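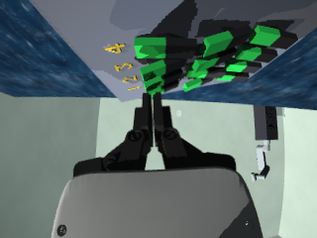
What does the Kenis bench package cost if we already own an arm?

A Kenis gripper with its controller is $3,944, and the Furkora simulation license is $1,983 per seat. If your arm has a supported wrist flange and your workstation meets the requirements below, those are the two lines to put in the budget. The Dixit installation and acceptance service is $2,790 and is optional for customers who do their own integration.

Kenis Bench Package
Two-finger gripper, controller and simulation license for pick-and-place development

Supplier: Grultow
Price list effective 3/27/19. Prices are in US dollars, before tax and freight.

Overview

The Kenis package is for teams that want to write and test a pick-and-place program in simulation before committing floor space to a cell. It is sold in separate lines so that spending can be spread over more than one budget period. Many customers order the Furkora seat first, build the task, and place the hardware order once the reach and clearance checks are done.

Furkora includes a wrist view from behind the fingers and a ready-made block task, with green blocks on a gray tabletop and yellow numerals 1 to 4 marking the rows. The block task is the one used in the acceptance procedure further down this page, so time spent on it before delivery carries over.

Order lines

Kenis gripper and controller: $3,944
Includes the gripper, one pair of standard fingertips, the controller, the wrist cable, the power supply and a printed setup guide.

Furkora simulation license, one seat: $1,983
Perpetual license for the version shipped, with updates for the first year. Includes the Kenis gripper model, the block task, the scene editor and the export module.

Dixit installation and acceptance: $2,790
On-site mounting, wiring, calibration and a witnessed acceptance run. Fixed price per cell. Travel is quoted separately.

All three lines for one cell and one seat: $8,717

There is no bundle discount. The lines are priced to be bought separately, and a quote for all three is the sum of the three.

Not included

Robot arm
Wrist adapter plate for flanges outside the supported list
Work table, guarding and emergency stop circuit
Workstation and graphics card
Custom fingertips
Physical blocks or parts for the acceptance run

The adapter plate is the item most often left off a purchase request. Check the flange drawing for your arm before you ask for a quote and attach it to the request. If a plate is needed, Grultow will add it as a separate line with its own lead time.

Choosing what to buy first

Simulation only. Suits groups that are still deciding whether the task can be automated. Buy one Furkora seat. The gripper model in the license has the same finger geometry and travel as the hardware, so a program that can't reach a part in simulation should be treated as a layout problem and fixed before any hardware is ordered.

Gripper only. Suits groups that already have a simulation tool and want to keep it. The Kenis geometry files are supplied with the hardware at no charge. Grultow does not support other simulation tools and will not troubleshoot contact settings in them.

Gripper and one seat. This is the usual order. It covers one developer and one cell. A second developer needs a second seat, as the license is tied to a machine and can't be shared over a network.

Full package. Suits sites with no in-house integration staff, or sites where the purchase must be signed off against a documented test. The Dixit report is accepted by Grultow as proof of correct installation for warranty purposes.

Planning the work area

Most layout trouble comes from the same few causes, and all of them can be found in the scene editor.

Approach angle. A row at the far side of the table may be in reach for the wrist and still be out of reach for the fingertips at the angle you need. Test the corner positions first. If the corners work, the middle of the table usually does too.

Finger clearance. The finger linkages are wider than the tips, and the base is wider again. Leave enough space between neighboring parts for the open fingers, and check the closed position as well as the open one. Programs tend to be checked for collision on the way down and forgotten on the way up.

Part spacing. Start with wide gaps between rows and close them up once the cycle is stable. In the block task the gaps can be set with a single value.

Lighting. If you plan to add a camera, turn on shadows in the renderer and leave them on. Strong shadows can cover part of a block face and change how its outline is read. A vision routine tuned on a flat, shadowless render will need to be tuned again on the floor - budget the hours for this if the cell sits near windows.

Row labels. Numerals can be placed, scaled and colored in the editor. They have no effect on the physics. They are useful when an operator has to confirm which row is being worked, and when logs from different runs need to be compared.

Workstation requirements

Furkora runs on a current desktop workstation with a dedicated graphics card. Integrated graphics will open the editor but are not supported for runs with shadows turned on. Install the license on the machine that will be used long term. A license can be moved, but each move goes through the Grultow order desk and takes time.

The controller connects to the workstation by Ethernet. If your IT group requires approval for devices on the local network, start that request when the purchase order goes out. A direct cable between controller and workstation also works and is the setup used by Dixit during acceptance.

Acceptance procedure

The procedure is the same whether it is run by Dixit or by your own staff.

1. Mount the gripper and confirm that both fingertips meet evenly when closed.
2. Run the homing routine from the controller with the arm stationary.
3. Load the block task in Furkora and run it through to the end in simulation.
4. Export the program and run it on the arm at reduced speed with no parts on the table.
5. Place parts on the table and run again at reduced speed.
6. Run at working speed and save the log.

Keep the logs from steps 3 and 6 together. Grultow support will ask for both if a fault is reported during the warranty period. Where a gripper fails at step 1, stop and report it. Adjusting the pivot screws voids the warranty on the finger linkage.

If your parts are much larger or heavier than the blocks, add a run with your own parts after step 6. It is outside the standard Dixit scope and should be written into the quote if you want it witnessed.

Costs after the first year

Furkora updates are optional after the first year. The installed version continues to run without them. The renewal price is quoted when the first year ends, so enter a placeholder in a multi-year budget and ask the order desk for the current figure.

Standard fingertips are a wear item. The interval depends on part material and cycle count, and Grultow does not publish a fixed replacement interval. Order a spare pair with the gripper if the cell will be used daily. Fingertips are shipped in pairs only and should be changed in pairs.

The wrist cable is the other part to keep on the shelf. It flexes on every cycle, and a cell with a damaged cable can't be run on a temporary repair.

Splitting the purchase

For organizations that separate software and equipment spending, the Furkora license is invoiced on its own document and can be charged to a software account. The gripper and controller are a single equipment line and can't be invoiced in parts. Installation is invoiced by Dixit after the acceptance report is signed.

Quotes are valid through the end of the quarter in which they are issued. A quote requested late in March should be checked for its end date before it goes into an approval queue. Expired quotes are reissued at the list price in force on that day.

Requesting a quote

Send the following to the Grultow order desk:

Arm make and model
Flange drawing
Number of cells and number of Furkora seats
Size and weight of the largest and smallest parts
Table dimensions, or an exported Furkora scene file
Whether Dixit installation is wanted, and the site location
Billing contact and tax status

A scene file is preferred over a sketch. If you don't have a seat yet, a dimensioned top view of the table with part positions marked is enough for a first quote.

Returns

Unopened hardware may be returned in its original packaging. Opened hardware is handled under warranty only. Furkora licenses can't be returned once the activation key has been used. An evaluation key with export turned off is available on request - it includes the block task and the Kenis model, and scenes saved with it open in the licensed version without conversion.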